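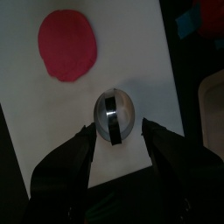
Wrist camera view: gripper open either side of the knob, red disc up and to the left.

Handout 4: the Pallaneck visit
Notes by Reynaldo Dela Peña. Updated Nov 28, 2024

Right, these are my notes to go with the visit, tidied up a bit from what I scribbled on the coach home. Read them before the seminar please, even if you came along, and especially if you spent most of the afternoon by the biscuits (you know who you are). If you missed it, these plus the worksheet will get you through.

We were at Pallaneck for the open day, and our slot was the knob bench, run by Ronaldo Cabanatuan. He used to teach this module before I did, so he knew exactly which bits you'd find confusing and went straight for them. The other stops were the Cuypers bin-picking cell, which I'll come back to, and a talk by Gristico that I'm not going to cover because the slides are on the course page.

The task

It sounds dull when you write it down. The arm comes down over a round metal knob, closes two fingers on it, turns it, lets go and backs off. You do this every time you adjust a cooker. I've picked it for the handout because nearly everything from weeks two to five is in there somewhere: frames, approach direction, grasp width, contact, and what to do when the thing you're holding pushes back.

Have a look at the picture again and think about where the camera is. It rides at the wrist, so the two black fingers come up from the bottom and the knob sits in the gap between the tips. Move the arm and the fingers stay put in the image while the table slides about underneath them. Several of you had this the wrong way round in the last quiz! In the wrist camera's view, the gripper is the bit that doesn't travel (it opens and closes, yes, but it doesn't wander off).

Approach

Ronaldo's team split the move into two. First the arm goes to a pre-grasp pose, 50 mm back from the knob along the line it's going to come in on, fingers open. Then it travels in a straight line down to the grasp. I asked why they didn't just plan the whole thing in one go and he said they'd tried it, and the planner would now and then find a lovely short path that clipped the knob from the side. Splitting it up costs a little time and saves a lot of swearing.

The last stretch is done at 20 mm per second. Slow enough that one of you asked if it had stopped. Write that number down, we'll use it in question 3.

Shiny things

This was my favourite part. The knob has a polished, chrome-like finish, and polished metal is a pain for vision. Bright patches on it are reflections of whatever light is about, and they shift when the camera shifts, so a program hunting for "the bright blob" ends up chasing the ceiling lights. Compare it with the red disc, which is flat, strongly coloured and looks more or less the same from anywhere. You could find that disc with the colour threshold we wrote in the second lab. You could not find the knob with it, or not for long.

Then there's the strip of black tape down the middle of the knob. A plain round knob looks the same however far you've turned it. Put a dark stripe across it and you've got an angle you can measure, give or take half a turn if the stripe looks alike at both ends. Notice that in the picture the tape runs on past the lower rim, so the two ends don't quite match. Would that be enough to sort out the half-turn problem? Have a think, I'd like two or three of you to argue about it in the seminar. And look for the little glint where the tape goes over the raised middle. Even tape isn't perfectly dull.

One more on lighting. The knob throws a faint grey shadow up and to the right on the white surface. It's soft, but a sloppy edge detector will happily glue it on to the knob and tell you the centre is further over than it is. Same lesson as the mug exercise.

Turning it

Grip in the middle, turn about the knob's own axis. If your gripper's centre is off to one side, the fingers drag the knob sideways as they rotate and the forces climb quickly. The controller they use is called Brelance, and Ronaldo had it set to let the wrist give slightly sideways while staying stiff in rotation. That's compliance, from week five, the lecture with the spring.

Each turn is limited to 40 degrees before the fingers open and reset. I had assumed this was a limit of the wrist joint. It's a choice, he said, made so the arm never gets near an awkward pose with something in its grip.

The Cuypers cell

Shorter notes here, my pen died. Suction cup, mixed parts in a bin, camera fixed overhead. The thing to take away is the contrast with a wrist camera. A fixed camera sees the whole job but the arm gets in its way. A wrist camera gets a close view right up to contact, and you lose sight of everything else. Neither is better, and in the May exam I'll expect you to say when you'd pick which.

Questions for the seminar

1. Sketch the gripper frame and the knob frame. Mark the axis of rotation on both.
2. The camera is 13 mm off where the calibration says it is. Which part of the move suffers first, the pre-grasp or the grasp?
3. Using the distance and speed given earlier, how long does the final approach take? What would you gain by doubling the speed, and what might you lose?
4. Suggest a way of finding the knob that doesn't depend on its brightness.

Bring the sketch on paper please. Question 2 is harder than it looks, so don't leave it until the bus.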